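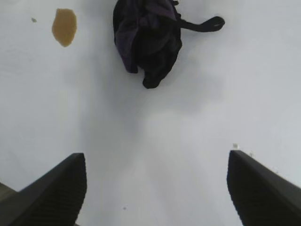 How to find out what your battery sensor node really draws

6 min read

Every cheap wireless sensor board claims a year or more on one cell. I stopped believing those numbers after a Vostton temperature node died on me in February, well short of its promise. The datasheet quotes the sleep current of the microcontroller. You are powering the whole board, and the seller would like you to forget that.

You need a multimeter with a microamp range, a bench supply or fresh cell, a 100 ohm resistor, and a scope if you can borrow one.

Step 1. Strip the firmware down

Write a sketch that does one thing: go to deep sleep at boot and stay there. No WiFi, no sensor reads, no serial output. If you start with your full program you'll be chasing three problems at once and blaming the wrong one.

Unplug USB before measuring. I have seen forum posts with beautiful sleep numbers where the board was being fed through the USB port the whole time and the meter was reading next to nothing.

Step 2. Measure sleep current

Put the meter in series with the positive lead. Start on the milliamp range, let the board boot and go to sleep, then switch down to microamps. If your meter breaks the circuit when you change ranges, bridge its leads with a jumper first and pull the jumper once you're on the low range. Otherwise the board resets, tries to boot through the meter's internal resistance, browns out, and loops forever.

My Prelta board read 1,591 microamps asleep. The product page said 12.

Step 3. Find the thieves

Work through these one at a time and measure after each:

- Power LED. Desolder it or lift its resistor. Mine was the biggest single offender.
- USB serial chip. On some boards it stays powered from the battery rail. If so, use a bare module and an external programmer.
- Voltage regulator. Look up the part and read the quiescent current line. Ignore the word "low" in the title.
- Pull-ups. A pin held low against a pull-up leaks the entire time you sleep.
- The sensor. Power it from a GPIO pin if it draws only a few milliamps, and check the pin's limit first.

Step 4. Measure the wake cycle

A multimeter is no good for this, whatever its display tells you. Put the resistor in the ground lead, scope across it, and you'll see right away that WiFi bursts drop far too much voltage over 100 ohms. Use it for sleep-side events only and swap to one ohm for the radio. Time the burst from wake to sleep. My first capture ran 3,592 milliseconds, almost all of it spent waiting for DHCP. A static IP cut most of that.

Step 5. Do the sum yourself

Multiply wake current by wake time, add sleep current times sleep time, and divide by the full cycle. That's your average. Divide battery capacity by it, then knock off a good chunk for self-discharge and cold weather. Lucyna Borkowska wrote to say I'm too gloomy about this last part. She may be right, but her nodes live indoors.

I haven't tried the Kuvero boards, so please stop asking.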